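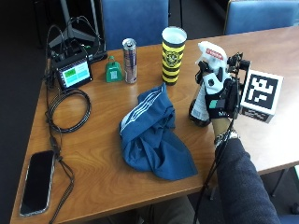
Wipe-down task, glove on right hand, spray bottle held over the table. Blue cloth in the middle.

January, 7:40 am start

Glove sessions for the Tangen table-cleaning job. Target for the whole job is 1000 clips, we were at 485 when I opened the sheet this morning. Bridmont want the first batch before they commit to the second cell, so no pressure.

Setup as before. Glove on, marker cube screwed down on the back of the hand, cable down past the table edge. Keep slack in the cable at the wrist or it pulls on the reach to the far side. Recalibrated twice before the first good take - thumb reading drifted both times. Third time fine. Did not change anything in between, so I don't trust it.

Order for each clip: pick up bottle, spray, put bottle down, cloth, wipe left to right, let go of cloth. Hands off table at the end, count two, stop. Stella stopped me after the first few, I was starting the wipe before the bottle was properly down. Looks natural, useless for the segmenter. Redo those. She has marked them in the sheet.

Cloth: drop it, don't fold it. Folded cloth every time = policy that only knows folded cloth. We learned that on Curach.

Trigger squeeze is still the bad part. Index finger curls under the bottle head and the trace goes to mush for a few frames. Tried holding lower down the neck, slightly better. Tried slowing down, much better but then it isn't how anyone cleans a table. Leaving speed normal, will flag it.

Break 10:15. Hand was sweaty, glove liner swapped. NOTE write on the box which liners are clean, I had to sniff them.

Talked with Stella Ndung'u over coffee about the cleaning crew at Bridmont, she was on site for two shifts. Putting it down before I forget:

- Evening crew do the canteen tables by hand now. Plan is the arm cell takes the long tables, people keep the corners, chairs, anything with food stuck on.
- So what's left for them is the worse half of the work. One of the women said this straight out and Stella thinks she's right. Easy tables were where you got your breath back.
- Shift lead was told hours stay the same until summer. Nothing in writing that Stella saw.
- Two of the crew asked if they could be the ones wearing the glove. Paid the same rate. I think yes, they wipe better than I do, and it's their technique we're copying in the end. But then they are teaching the thing that takes the tables. They know that, they brought it up themselves.
- Who do they call when the cell stops? Right now the plan says Button support line. At 9 pm that's a voicemail. Needs a person on shift with the training and the pay grade to go with it.

Stella is writing the last point up for Tangen. I said I'd add a page on the glove idea. Havent started.

After break: 40 clips in one run, 27 kept. Losses mostly the trigger thing again, a few where the cube turned away from the camera and tracking dropped. Wrist rolls over at the end of a long wipe, that's when it goes. Could tilt the cube mount a bit toward the elbow. Ask before drilling anything.

Shoulder sore by noon. If the crew do come in for this, cap it at two hours each, and a proper break in the middle.

To do
- new screws for cube mount, one is chewed up
- resend clip sheet to Stella, the version she has is missing the flag colum
- page on the glove idea (!!)
- ask Bridmont what spray they use on site, ours may have a differnt trigger pull
- thumb drift: log temperature at each calibration, see if it lines up

Stopped 3:30. Glove on charger, liners in the wash.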